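11 November 2022

Berex desktop, unit 19 of 40. Side panel off, case flat on the bench. Power supply disconnected at the 24-pin and left in place for now. Memory and processor already pulled and bagged under the unit number; cooler went in the Femance bin with the others.

Standoffs match the Lo Presti drawing except one near the rear I/O, which is cross-threaded. Left it alone. Front panel header is the usual split type — label each lead before pulling, the colors are not consistent between units. 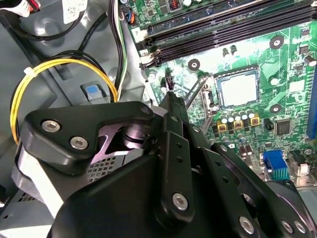
With the DIMM slots and the CPU socket both empty, the board is light enough to lift by the edges. Do not use the retention lever as a handle. Keep fingers and tools clear of the socket, and check the small capacitors below it for lean before the board goes in a sleeve. Two boards from the last lot were rejected for that.

Time for strip-down to this point: 118 s, not counting labels. Screws in the tray by type, not by unit.

To do: replacement standoffs from Plelonus, fresh antistatic sleeves (up to 40), new bit for the small driver. Remaining units to be finished before the December shipment. Unit 20 has a bent rear bracket, start there.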